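Clorach Supper Club, minutes of the July meeting

I'm writing these up from the notes I took on my knee, so forgive the jumps. We got going at 7:15 in the back room at Sovau, after the usual shuffle for chairs, and last month's minutes were passed with one fix (the soup was leek, and I had put potato).

Harvest supper. We settled on Sunday for it, and the hall at Hjaltested is ours from noon. Tickets stay at 45 for a family table. I thought that was steep, and said so, but the vote went the other way and I'm fine with it! We'll print 100 tickets and stop there, as the hall gets awfully hot when it's packed.

Menu. This ate up most of the evening. Everybody wants the bean stew back, and there was a long, happy argument over whether it needs smoked paprika. We're having two stews, one with and one without. Dessert will be fruit and a plain cake.

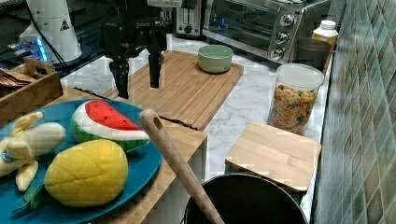 Cutting board, green bowl and the plate of toy fruits.

Bread is still open. Clornovico can bake for us but they want the order a week ahead, so I'm to call them with a number once ticket sales settle down. Someone asked about rye and got a lot of nods, so rye it is, plus a white loaf for the kids.

Kitchen. The hall stove has only two burners that light, which we all knew and had all managed to forget. The stews will be cooked at home and carried over in the big pots. Please put tape with your name on your lids this time, I still have a lid that fits nothing I own.

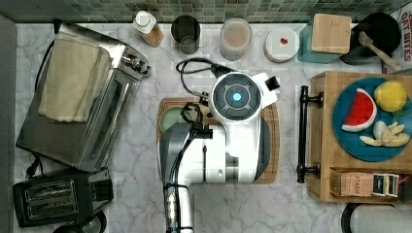 Marble countertop, with the wooden board at center.

Cleanup. We went around the table and got enough hands for the washing up, but drying is short. Bring your own dish towels.

Other business. The folding tables need new feet, and I'll price some. The request for live music was put off until next time.

We wrapped up at 9:05 and meet again in August, same room.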